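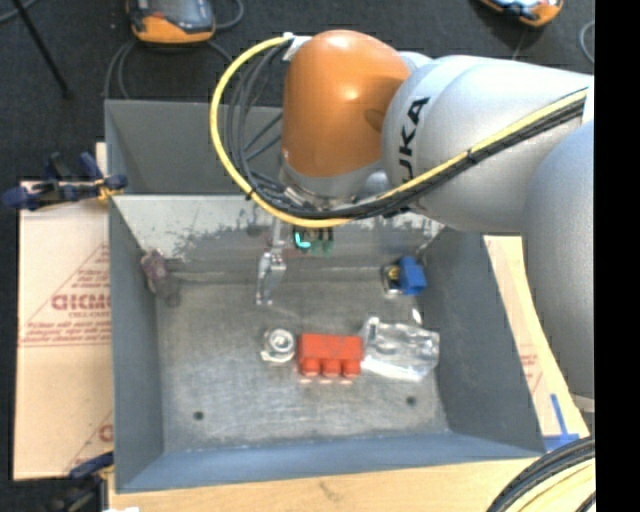 March, evening

Protective stop again on the picking cell, at pick 256 of the run. Same signature as the one at 276 yesterday: force limit exceeded at the wrist while moving out of the bin, arm held, nothing dropped. Log attached to the Luledness ticket.

Spent the morning on the wrong idea. I had blamed the new grasp planner from Sendham and rolled it back. The next run stopped at 286, so the planner is cleared and I owe them a note.

After lunch I jogged the arm by hand at ten per cent and watched the cable loop. On approaches to the back of the bin with the wrist turned past its usual range, the yellow cable goes tight before the joint limit is reached. The controller reads the pull as contact and stops, as it should. It only happens on some picks, which fits the scatter in the counts.

Did not raise the force threshold. Dallgate suggested it by email and I have said no. It would hide the fault and wear the cable through.

Changes made: wrist rotation limited in software, one tie moved to give the loop more slack, black bundle checked for chafing. Slight polish on one jacket, no conductor showing. Replacement lead on order from Antoniadis, no delivery date.

Clear plastic packaging still gives poor depth readings. Separate problem, separate ticket.

Run of 2000 picks to start tomorrow at 8.30, reduced speed, e-stop within reach. Need to re-check the clamps first.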